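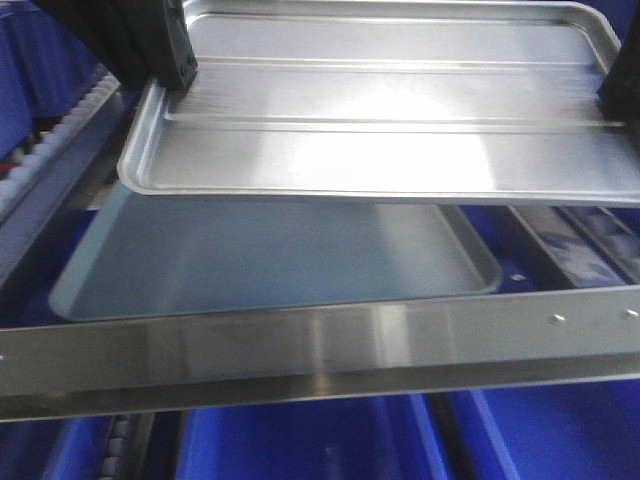 Return-to-service check, tray cell 2, Ferent line
Checked by Selma Kelmendi, Thursday, with Bujar Janevski on the pendant

Reason for check: dropped tray on the night shift. No one was hurt, thank goodness, but it landed outside the guard and we'd all like to know how.

Gripper finger pads – FAIL, then OK. The left pad had worn smooth along its lower half. Bujar swapped both, even though the right one probably had some life left in it, and I was glad he did.

Finger fasteners – OK. Snug, every one of them, and the next person should try them by hand in case one has moved.

Grip-loss alarm – FAIL. Still open. It should stop the arm at once and it took a good long moment to think about it. Kevon have been called and are sending someone.

Tray rims – OK with comment. 33 trays looked over, 19 fine to use, the rest set aside with bent rims. Please, please don't straighten them by hand and slip them back in!

Rack and rails – OK. Crossbar solid, no sharp edges that I could find.

Guard door switch – OK. Tried it at slow speed and again at full.

Lift height – changed. Bujar brought it down a little, so a slipping tray has less far to fall.

Status: slow speed only, with somebody standing by, until the alarm is put right. I know that's a nuisance for the packing folks – thank you for being so patient with us. Next pad check is due at 3000 cycles.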